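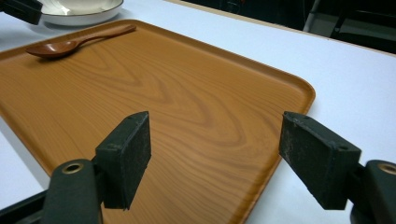
Is the Sornine corner shelf worth the money if your walls aren't square?

Mostly, provided you buy the adjustable back plate at the same time and set aside a whole afternoon for swearing.

I'll back up. Our hallway has a chimney breast that doesn't line up with anything. Whoever plastered it was either in a hurry or fond of surprises, and the result is a recess beside the front door that is wider at the top than the bottom and leans a bit to the left, like a man listening at a keyhole. For years it held an umbrella and a bag of other bags. I wanted shelves. I wanted somewhere to put keys that wasn't my coat.

The Sornine is sold as a "fits any alcove" unit. It's a tall, narrow thing in five pieces: two uprights, a top, a base, and a bundle of shelves that slide in and out on little sprung feet so they can meet the wall wherever the wall happens to be. It comes in white, a sort of mushroom colour, and a grey the catalogue calls Skadar, which I ordered on the strength of the name and don't regret. It's a good grey. It hides fingerprints and goes with the skirting boards, which are also grey, though in their case from neglect.

I paid $344 for the unit. The back plate was extra, and I didn't order it the first time, because the website describes it as "optional for most homes". I'd like to see most homes. Ruben Stevens, my brother-in-law and the only one of us who owns a proper level, held it against the wall for a while and then put it back in its case without saying anything. I ordered the plate.

Assembly

The instructions are all drawings. I've no quarrel with that in principle, but the cheerful little figure who builds the thing appears to live in a house with no power points, no picture rail and no dog. Step 4 asks you to "extend feet to wall", and step 4 took up more of my day than the rest of the booklet put together. The feet are on a ratchet, and the ratchet only goes one way until you find the release, a tab on the underside that you can't see once the shelf is in. I found it by feel, then lost it, then found it with a butter knife. 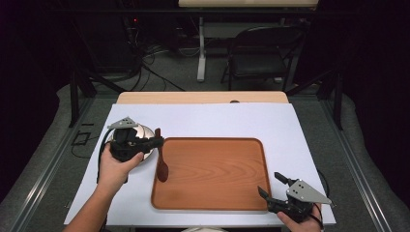
Once you've got the knack, the other shelves go in fairly quickly. Do the bottom one first. The booklet starts at the top, and if you follow it you'll be lying on the floor at the end, when your patience is at its lowest, with a screwdriver over your face. The screws themselves are decent and the holes are drilled where they ought to be. There was one spare shelf pin and one missing, so I suppose they broke even.

The uprights are 201 cm tall, and you need to tip the whole assembly up into place if you build it on the floor. Measure your hallway diagonally before you try this. We have a new mark on the ceiling, which I've been told I will be painting.

Living with it

I put it up in May and it hasn't moved. The middle shelves take a row of paperbacks, the mail, and a pot plant that I was assured would tolerate low light and is currently considering its position. The top shelf is too high for anybody in this house except visitors, so we keep the good vase up there and hope for tall ones.

The finish has held up well. I've wiped it with a damp cloth and nothing else. One edge near the bottom has a chip the size of a lentil from the vacuum cleaner, and underneath the grey is a pale fibreboard, so don't go in expecting timber all the way through. At this price I wasn't.

My real complaint is the gap. Even with the feet fully out there's a sliver of daylight down the left side where the wall bellies inwards. I stuffed it with a strip of foam painted to match. From the front door you'd never notice. From the stairs you'd notice nothing else.
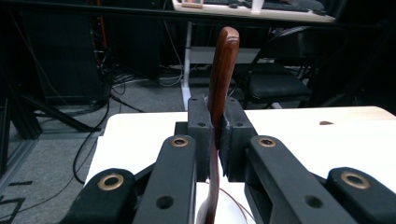

Wooden handle, held upright.

What else I looked at

The Kuster tower is cheaper and sturdier, but it's a plain rectangle, and a plain rectangle in our recess would look like it was waiting for a bus. I also had a quote from Udmont, a joinery place a couple of suburbs over, for something built in. They wanted $900 and a six-week wait. The fellow who came out to measure was very good and clearly enjoyed our wall far more than I ever have. If we owned a grander house I'd have said yes on the spot.

If your alcove is merely a bit off, get the Sornine and the back plate and keep a butter knife handy. If yours is as bad as ours, get the quote as well, and have a think about where you stand when you look at it.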